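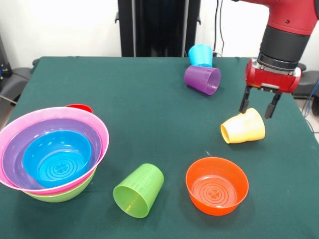 Home | Projects | Data | FAQ | Contact

Collecting demonstrations for Fulusance: frequently asked questions

December 4, 2018
By the Deron data group
3 min read

What is one example?
One example is a single attempt at a single task, stored from the first movement of the arm to the moment the operator ends it. The tidying task uses cups and bowls in plain colours, and the instruction names the object by colour and type. With a yellow cup on its side under the open fingers and an orange bowl upright elsewhere on the cloth, "pick up the yellow cup" has one correct reading. An instruction that would fit two objects is rejected before the attempt starts.

How is the arm moved?
By an operator with a hand controller. The arm copies the operator's motion at reduced speed. Joint angles, finger opening and camera views are written to the same file with a shared clock.

How many examples does a task need?
We collect 164 per instruction before the first training run. Tasks that involve nesting get more, as small errors in position matter there.

How are the objects laid out?
The operator follows a printed list of starting positions. Cups may be upright or lying down, and bowls may be separate or stacked. After 10 attempts the layout is changed, whatever the result of the last one.

Are failed attempts kept?
Yes. They are marked as failed and stored separately. The learning system for Fulusance is trained on successful attempts only; the failures are used to test the part that judges whether a task is finished.

What counts as a failure?
A dropped object, a wrong object, or an attempt longer than the time limit. Pushing a neighbouring object is allowed provided it stays on the table.

Can data from Mungate and Langlois be mixed?
Only after the camera check. The two sites calibrated separately until November, and files recorded before then carry the old offsets. Convert these first.

Who checks the labels?
A second operator, from the recording alone. If the two labels differ, the example is held back and a third operator decides.

Can I request a new task?
Yes, through the Contact page. Give the instruction text, the objects needed and the end state. Allow four weeks.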